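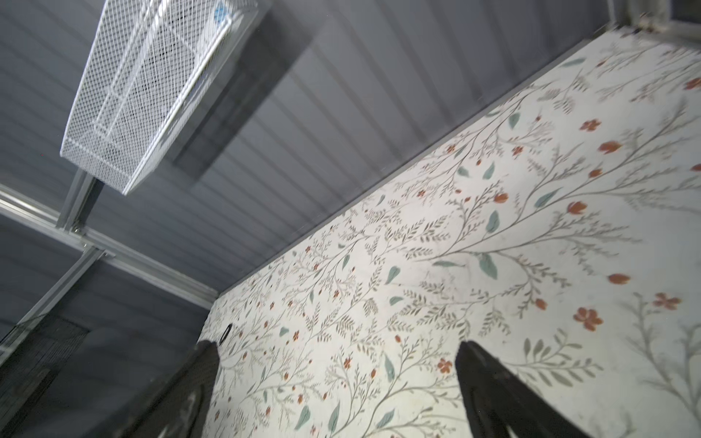
Two black gripper fingers, wide open. Behind them is a panel with a flower pattern.

How do engineers compare robot grippers?

A gripper is the part of a robot that holds things. The simplest kind has two fingers that move together and apart. Fingers come in many shapes. Wide, flat fingers touch more of an object. Narrow fingers fit into small spaces.

At the Turley test room, Ruoxi Su and Kamil Zelenák compare two sets of fingers, called Tuvine and Hao. Both sets fit the same robot arm. Only the fingers are changed between tests. If the arm were changed too, the results would not show which part made the difference.

Each set gets 300 tries. In one try, the arm must pick up a block, lift it, and hold it for up to 60 seconds. A dropped block counts as a miss. The block goes back to the same marked spot every time.

Results so far:
Tuvine: 262 good tries out of 300
Hao: 229 good tries out of 300

Tuvine did better with the block. This does not make it the better gripper for every job – a soft sponge or a thin card may give a different result. Those tests start in January.

Why is there a camera near the fingers?

A camera on the wrist moves with the gripper. It sees the fingers and whatever is behind them. A busy background, such as leaves and flowers, can make it harder for a computer to find the edges of an object. Testers try plain and patterned backgrounds and write down the results for each.

Words to know
Gripper: the part of a robot that grabs
Wrist: the joint between the arm and the gripper
Try: one full test, from start to finish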